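Looking after the cables
2/13/26

Print this page | E-mail this to a friend

Most of my time on the humanoid goes on cables. I had expected it to be motors or software, but the notebook I've kept since May has 42 entries in it and well over half are about wiring. We call the robot Dunmore, after the street the first workshop was in.

The loom round the shoulders is the worst part. Every time the arm reaches forward it pulls a little on whatever is tied down behind it, and a tie that looks fine with the arm hanging will be tight at full reach. So I now do all the tying with the arm out over the desk, then bring it back and see what sags. The wrist cable gets a loop of slack of its own. Without one the plug at the hand works itself out, and you get a hand that closes on some tries and stays open on others.

After any rewiring I run the same check at the white desk, reach and grasp, before anything else goes on the schedule.

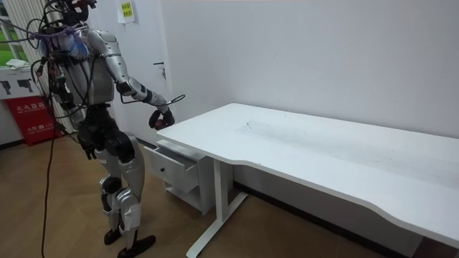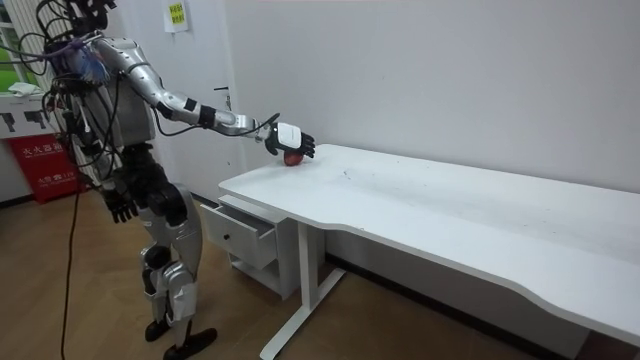 A full check is 90 reaches and takes most of a morning. I write down every fault, even the ones that clear on their own. The last full run had 11, nearly all of them the hand dropping off the bus for a moment. I changed the wrist plug for the Ikura type with the locking collar and did the whole thing again. It was much better, though I'd like a few more weeks before I order a second one.

The long cable to the floor needs watching too. I keep it clear of the feet and look at the outer sleeve for flat spots before powering up. Wustance supplied the present one. The old one from Buststead was stiffer and tugged at the body when the robot shifted its weight.

Next job is the knee covers. The screws on the left one have been backing out and I need to find the right thread lock.

Print | E-mail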